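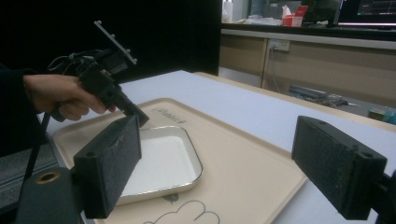
Gretetbridge Tableware Terms

A word list for dishes, trays and serving pieces, as they are named in shop listings and household inventories. Version of 8 September 2024.

What it is

The list holds 3017 terms in American English, each with a short definition and a category. It started as a cleanup job for the Najjar catalog, where the same piece could be filed as a dish, a plate, a saucer or a tray depending on who typed it in. Other people asked for the list, so it is now kept on its own.

Files

terms.csv – one row per term
categories.csv – the 46 categories and their parent groups
variants.csv – spellings and plural forms that point back to a main term
check.py – looks for duplicate rows and missing categories

Columns in terms.csv

id: a number that never changes, even if the term is renamed
term: lower case, singular
category: must match a row in categories.csv
definition: no longer than 40 words
source: "najjar", "vidik" or "added"
note: free text, often blank

Sources

Most rows come from the Najjar catalog. The Vidik inventory sheets supplied the older words, such as "relish dish" and "bone plate". Rows marked "added" were written by hand to fill gaps.

How terms were sorted

Shape comes before use. A shallow rectangular piece with a rim goes under trays if it is meant to carry other pieces, and under dishes if it holds food directly. Where a listing did not say, the term was given the category most other listings used. Material is left out of the category and kept in the note column.

A sample of 500 rows was read a second time by a different person. Disagreements were settled by changing the definition first and the category only if that failed.

Known problems

Tea and coffee ware is covered better than baking ware.
"Platter" and "serving plate" overlap and have not been merged.
Some definitions still use inches and some use centimeters.
Regional words are thin, and there is no column for region.

Using it

The files are UTF-8 with commas as separators. Run check.py after any edit. The Vudow import tool reads terms.csv as is, but it skips the note column.

License

Free to use and change, with credit to Gretetbridge Tableware Terms. Corrections are welcome – please give the id of the row.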